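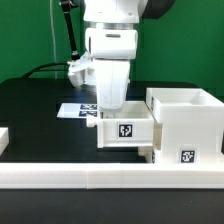
An open white drawer, black tabletop, green background.

Drawers that stick, squeak or fall out: what I do at home

By Thandeka Du Plessis
20/08/2023

I have lived in the same apartment for many years, and it has a great number of drawers. Some came with the kitchen, some came from my aunt, and the worst ones I bought myself. I am not a carpenter. I learned these things slowly, mostly by doing them wrong the first time, and I write them down in the order in which I usually try them.

Empty it first

I know this sounds too simple. But half of the drawers that people ask me about are only too full. Take everything out and put it on a towel. Then push the empty drawer in and pull it out again a few times. If it runs well when empty, you have a weight problem or a height problem. A height problem is when a whisk or a ladle stands up and catches on the frame above. A weight problem is when the bottom bends down and rubs on something.

When you have the drawer out, look also into the hole behind it. In my kitchen I found two tea towels, a wooden spoon and the guarantee card of an iron which I threw away long ago. Things fall over the back of the drawer and lie there, and then the drawer will not close the last inch. My neighbor was ready to buy new slides for her Wikell cabinet, and it was an envelope.

Wooden drawers on wooden runners

The old type has no metal at all. Wood slides on wood, and in the humid months it swells. If your drawer sticks only in summer, please do not plane it in summer. Wait until the heating has been on for some weeks and look again. I took too much off a dresser drawer once, in a very wet month, and by February it was loose like a tooth.

For these runners I use candle wax. A plain white candle, without color and without perfume. Rub it hard on the bottom edges of the drawer and on the runner inside, and move the drawer in and out until it feels even. A dry piece of soap also works, but soap takes water from the air and becomes gummy after a time. Beeswax is good and smells nice, and it costs more.

Do not use cooking oil. I did this as a young woman. It goes well for a week, then it collects dust, then it becomes a kind of brown glue, and I had to scrape it with an old bank card and wash it with warm water and dish soap. Spray oil from the garage is also not good on bare wood, and the smell goes into the clothes.

If wax is not enough, find the place where it rubs. Usually there is a shiny spot. If you see none, rub some chalk on the sides, close the drawer, open it, and look where the chalk has gone. Sand only there. I begin with 80 grit paper around a small block, with a few strokes, and then I try the drawer again before I do more. After that a finer paper, and then wax on the place you sanded.

Metal slides

The modern type has a metal slide on each side, with small wheels or with balls. These get dirty from crumbs, flour and hair. Pull the drawer out completely and clean the slides before you put any grease on them. Many people spray on top of the dirt and it makes a paste.

How to get the drawer out depends on the slides. With wheels, you pull it to the stop, lift the front and it comes. With balls there is often a little plastic lever on each side, and one lever goes up while the other one goes down. This confused me for a whole evening. If you find no lever, look underneath near the front for two clips which you squeeze.

I clean with an old toothbrush and a cloth that is only a little wet. Then dry it well. For the grease, a very thin film of silicone or dry lubricant is enough, on the cloth first and then on the slide. If it drips you have used too much.

When a ball slide feels rough after cleaning, with small jumps, some balls are probably lost or the channel is bent. I have tried to bend channels back with pliers. It has never been good for long. Slides are sold in pairs and you should change both sides, even if only one is bad. Measure the closed length of the old one, and measure also how thick it is. The hardware shop on my street, Hlongwane, lets me bring the old slide and lay it next to the new ones, and I recommend to do this if your shop allows it. My kitchen pair cost 115 for the good kind and 58 for the simple kind. I bought the simple kind for the drawer with the plastic bags and the good kind for the pans, and I am still content with this decision.

The bottom which hangs down

In cheap drawers the bottom is a thin board that sits in a groove. With time it bends, and then it comes out of the groove at the back and the forks go on a journey. Turn the empty drawer over. If the board is only loose, push it back, put a thin line of wood glue along the groove, and lay something heavy on it for the night. I use the big dictionary and a pot of water with the lid on.

If the board is bent, take it out, turn it so that the belly looks up, and glue it again like this. The weight of the things will then make it flat. For a wide drawer I add also a strip of wood across the underside, from front to back in the middle. Check before that there is enough space below, or you will make a very strong drawer that does not go in.

If the board is broken, ask for a piece cut to size. Mine was 600 mm wide and the man at the saw did it while I waited. Bring the old board with you, or write the measures on paper – I have twice trusted my memory and I have two boards behind the wardrobe which fit nothing.

Loose fronts and handles

A handle that turns in your hand needs only a screwdriver from the inside of the drawer. If it comes loose again every month, put a small spring washer under the head of the screw, or one drop of the blue thread glue. Not the red one, it is too strong for this.

When the hole in the wood has become too large and the screw holds nothing, fill it with wooden toothpicks and glue. Put in as many as will go, let it dry until the next day, cut them flat with a sharp knife and put the screw in again. I have done this on my bathroom cabinet, a Skelley that came with the apartment, and it holds since a long time.

If the whole front hangs crooked, look inside before you become angry. Often there are two screws in long holes. Loosen them half a turn, move the front until the gap looks the same on both sides, and tighten. A second person is helpful here, to stand in front and say left or right.

Drawers that roll open by themselves

Put a small level on the cabinet. If it leans forward, the drawer only follows the floor. Turn the front feet a little higher, or put a thin piece of hard plastic under them. Folded cardboard will also do it, but it gets flat and you must repeat. A tall cabinet should be fixed to the wall anyway, most of all when there are children in the home, and do not open several full drawers at the same time.

For a drawer that bangs, stick a small felt dot in each corner where the front touches the cabinet. The clear rubber dots are quieter, but in my warm kitchen they slide down slowly and leave a sticky mark. This mark comes off with a little salad oil on a cloth, then soap.

The smell

Old drawers smell of old drawers. I wash the inside with warm water and a spoon of vinegar, wipe quickly, and let it stand open beside a window for two days. Not in strong sun, the sides can crack. A small dish with baking soda helps after that. If it still smells, paint the inside with one thin coat of shellac, but keep it away from the runners.

I do not like scented paper. It smells of roses for two weeks and afterwards it smells of roses and old drawer.

For the kitchen I use a washable mat, the ribbed sort. Mine is from Sikura and I cut it with normal scissors, a little smaller than the drawer, so it does not climb up at the corners. It goes in the sink with the dishes when there are crumbs on it.

What I keep in the box

White candle, toothbrush, two sorts of sandpaper, chalk, toothpicks, wood glue, felt dots, one screwdriver with changeable heads, a folding rule, and a jar with screws that were left over from other things. The box itself is in the bottom drawer of the hall cabinet, which sticks a little when it rains, and I will do it in winter.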